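Planning for the Ordinary Office

Zedilari has spent most of its short history on a question that sounds simple: how should a two-armed mobile robot decide where to stand before it begins to work? The company's planning software, released to partners in March 2025 under the name Drikow, is its first full answer.

Earlier versions treated driving and reaching as separate problems. The base moved to a fixed point, stopped, and handed control to the arms. According to Shanti Dubey, who leads the planning group, the method served well in a test hall and poorly in offices. "A desk is a large flat area with a great deal of structure under it," she said. "If the software knows only the tabletop, it will choose a position that the legs or the chair do not allow."

Drikow plans the base and both arms together. It keeps a map of free space at floor level and a second map at working height, and it scores 200 candidate positions before any motion begins. Positions that would bring the base against a desk foot or a chair caster are removed at once. The rest are ranked by how much of the work surface each arm can reach. 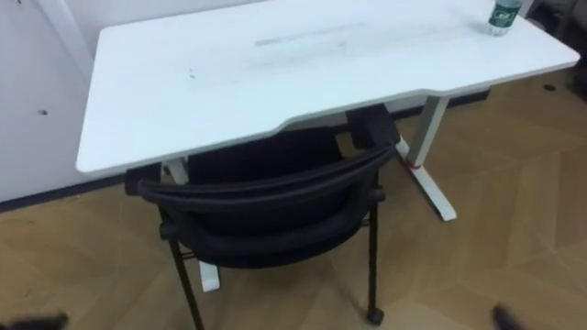 Perception remains the harder half of the program. White furniture against white walls gives depth sensors little to measure, and clear plastic is often missed altogether. Abhishek Vashisht, who is responsible for the perception code, has added a confidence value to every cell of the map. Where confidence is low, the planner slows the arms and asks for another view from the head camera. The added look costs time, and his team is working to shorten it.

The software was tuned on 2000 simulated rooms and then on 30 furnished offices in Simville. Limsakul, the first outside partner, began its own trials with a set of 40 tasks, most of them involving desks, shelves and seating. Its engineers have asked for clearer logs when a plan is refused, and Zedilari has scheduled that change for the December release.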